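Maize silage sampling at the clamp face

lukosevicius_r
Jun 19, 2018

We opened the second clamp early and the cows dropped back within the week. The lab report on the clamp looked fine, but that was one bag taken from the top corner. How are people sampling the face? I milk 29 and buy in a Longo blend, so I can't afford to feed the wrong thing for long.

fernybank
One bag is no use. Take handfuls in a W across the face, tip them in a clean bucket, mix well and bag from that. Squeeze the air out and post it the same day, and never on a Friday.

loredana_grasso
Agree with the W, but I wouldn't take it off the face at all. It has been open to the air. We core from the top, 3 holes, well back from the edge.

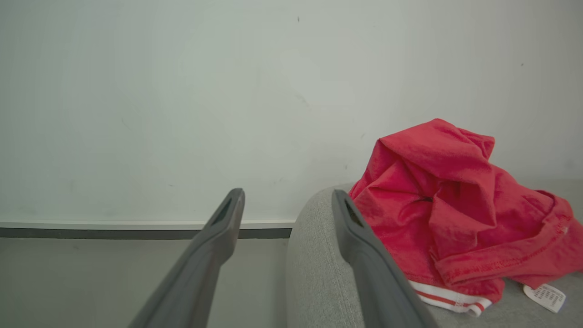

The cores go in separate bags and I only mix them if they look and smell alike. Last November one was clearly sour and the other two were good, and a mixed sample would have hidden it.

fernybank
You feed the face though, so test the face. Cores tell you what you'll be feeding next month.

loredana_grasso
Next month is what I'm buying blend for.

tup_lane
Have you checked dry matter at home? Weigh a sample, dry it slowly in an old microwave, weigh it again until it stops changing. If DM has shifted then your ration is out whatever the starch says.

lukosevicius_r
Did that tonight. It's wetter than the report. The Rundmont rep wants me to add Tavach on top, but I'd sooner retest first.

tup_lane
Retest. Put the fresh weight up in the meantime so they get the same dry matter.

fernybank
Only if they're clearing the trough. Are they?

lukosevicius_r
No, there's some left every morning. I'll do a W and a set of cores and post both sets of results.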